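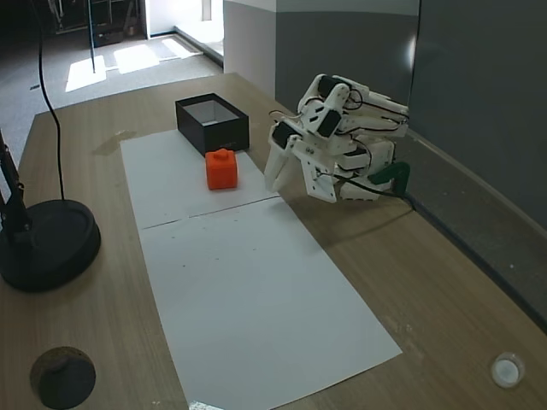
Perception and Planning > Grasp Detection

Segmentation fails at the seam between paper sheets

kidus_endale
Members of the Charpentier group have asked me to report the following. Our planner, Maklow, receives object masks from an overhead depth camera. With the orange block on the white paper, the mask is correct. However, the seam between the two sheets is returned as a second object, and the planner proposes a grasp on it. The fault appeared in 18 of 200 logged runs. Has any member encountered this?

flestholm_lab
Please state the minimum cluster size. We use 4000 points and do not observe the fault.

kidus_endale
It is set well below that figure. A higher value removes the open box in several runs.

D. Mushi
I must disagree with the previous suggestion. Cluster size is a poor filter where the finger is also white and reaches down toward the paper. I recommend masking the hand from its joint state first, then fitting the table plane again. The specks on the lower sheet should also be excluded by height.

flestholm_lab
The joint state lags the depth stream. Masking on stale angles leaves a ghost finger in the cloud.

D. Mushi
That depends on the driver. Trerulport release 3 stamps both streams from one clock. Kindly confirm which release is installed.

kidus_endale
We have release 2. I will request the upgrade and post the logs.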